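### 4. Folding the Vitdale napkin into a triangle

Your Vitdale set arrives as flat squares, because squares are cheaper to ship. Triangles are your job.

1. Clear a patch of table bigger than the napkin. Most folding disasters are really crumb disasters.
2. Lay the napkin flat, good side down. If you can't tell which side is good, congratulations – neither can your guests.
3. Take one corner across to the opposite corner and line up the edges.
4. Run your palm along the long fold, from the middle out to each tip.
5. Turn the triangle so that one short side runs along the edge of the table nearest you.

**Note:** Stop and compare before you go on to the pocket fold in section 5. Crooked triangles do not get straighter later. 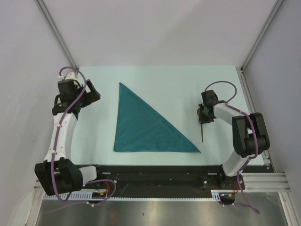
*Fig. 4. Teal cloth as a flat triangle, square corner at lower left. Shallow wrinkles are fine at this stage.*

If the bottom edge rolls a little, smooth it down with the side of your hand. If it rolls a lot, open the whole thing up and go back to step 2, muttering as needed.

**Caution:** Do not iron the long fold. It will still be there in December, and so will your regret.

6. Leave the triangle flat until the rest of the set is done. Stacks of up to 100 are stable. Maham Khattak tried 114, and we now print the limit in the manual.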